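4.2 Outdoor trials at Undham

We tested the Plalen planner on the Stirka, a four-legged robot that had so far only been run indoors. The site was a rough meadow at Undham with uneven ground, tall grass, and no paved surface. Each trial began in the grass and ended at a goal point set by the operator. We ran five routes, three of them in November, and logged 400 planning steps per route.

Grass was the main source of error. The baseline, Echeverri, treats any tall return as an obstacle, so it stopped often in patches of dry weeds. Plalen scores each cell by how far it expects the foot to sink and kept moving through most of them. It failed on 2 routes, both times after a foot slipped into a rut hidden under the grass.

Localization used fixed landmarks at the far side of the field, mainly building outlines and tree trunks (Figure 3).

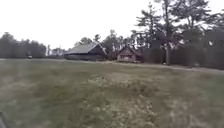

Figure 3. Field, path, and buildings from a fixed camera.

Roof edges gave the most stable matches under a white sky. Matches on pine branches were dropped when the robot pitched, and we gave them a lower weight in all later runs.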